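Skerkel: trouser block measurements, read me first

Skerkel is a set of 596 measurement records for drafting trouser blocks, collected at the Babalola sewing room and typed up by me, Folasade Olatunji, mostly in May and mostly after supper. Each record is one person, one tape measure and one pair of trousers that did or didn't fit.

What is in the folder

skerkel_main.csv holds the records, one per row. skerkel_notes.txt holds the fitting remarks, tied to the rows by record number. The folder called old is old. Leave it alone unless you enjoy finding out what I used to think a crotch depth was.

Columns

waist, high_hip, full_hip, thigh, knee, calf: all in centimetres, to the nearest half.
crotch_depth: taken seated on a hard chair, waist to chair, down the side.
crotch_length: front waist to back waist, through the middle. People go quiet during this one.
inseam, outseam: taken in stockinged feet. If outseam minus inseam looks nothing like crotch_depth, believe crotch_depth.
ease_wanted: what the wearer asked for at the full hip.
ease_given: what they got after the second toile. The gap between these two columns is the reason the set exists.
draft: R for the Rokeser draft, P for the Pliltent draft. Rokeser has darts front and back. Pliltent has a curved yoke and opinions.

Blank means not measured. Zero means zero, and it turns up only in the ease columns, where it belongs to people who like their trousers firm.

How the measuring was done

Waist was marked with narrow elastic, left to settle where it wanted, and never moved upwards out of kindness. Every length was taken twice. Where the two readings differed by more than a centimetre we took a third and kept the middle one. The first 40 records were done before we had this rule and are marked early in the last column. They are fine for waist and hip and should not be trusted with anything below the knee. 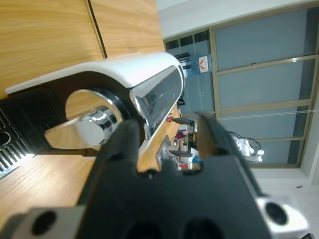
Tunde wrote back after trying the first version to say that the back crotch curve came out too shallow on every Pliltent row he drafted, and could I please check whether crotch_length included the waistband. It did, on the Pliltent rows only. I have taken it off, 3 cm from each, and he has unpicked his last pair with what I am told was restraint.

Known problems

Knee was measured standing, so anyone drafting for cyclists will want more room. There are few records with a full hip over 130, and the grading gets wobbly up there. The notes file spells gusset several ways, so search for gus.

Using it

Draft from it, grade from it, teach from it, sew yourself something with pockets. Please don't put it back up with the early column removed. Please do make a toile, even if you got the numbers from here. Old sheeting will do.

Corrections

Send the record number, the column and what you think it should say. I answer on Monday evenings, when the big table is taken up with other people's curtains and I can't cut anything out anyway.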